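Eveck wool wash, the 1000 ml bottle. Had it since July, time for a quick review.

Bought it for sweaters. My old stuff left everything stiff and smelling like a gas station restroom. Eveck is much milder. Faint soap smell, gone by morning. 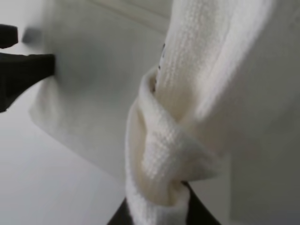
Dosing is the annoying part. Cap has no lines, just a ridge halfway up. I use a half cap for a sink load and that seems fine. Rinses out fast, two changes of water and done. No itching, and I itch from everything.

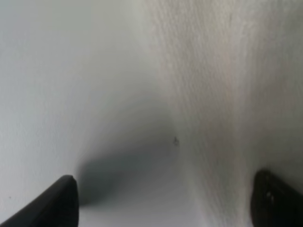
Drying takes forever whatever soap you use, so dont blame the bottle. Roll in a towel, press, reshape, leave it overnight. Mine go flat on a plain pale surface, never a hanger. Tuva Grønli swears by a mesh rack. Havent tried one.

Price is ok. Cheaper at Skjelbred than online, at least here in Brirnau, but they run out alot.

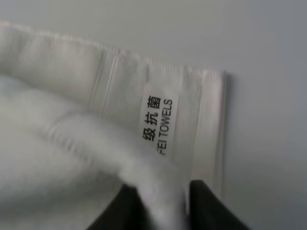 Tried it on other laundry too. Waste of money, regular powder does that better. Also the pump version leaks, skip it. Wenche Lie had one go all over her shelf.

Would buy again for knits. Minus one star for the cap.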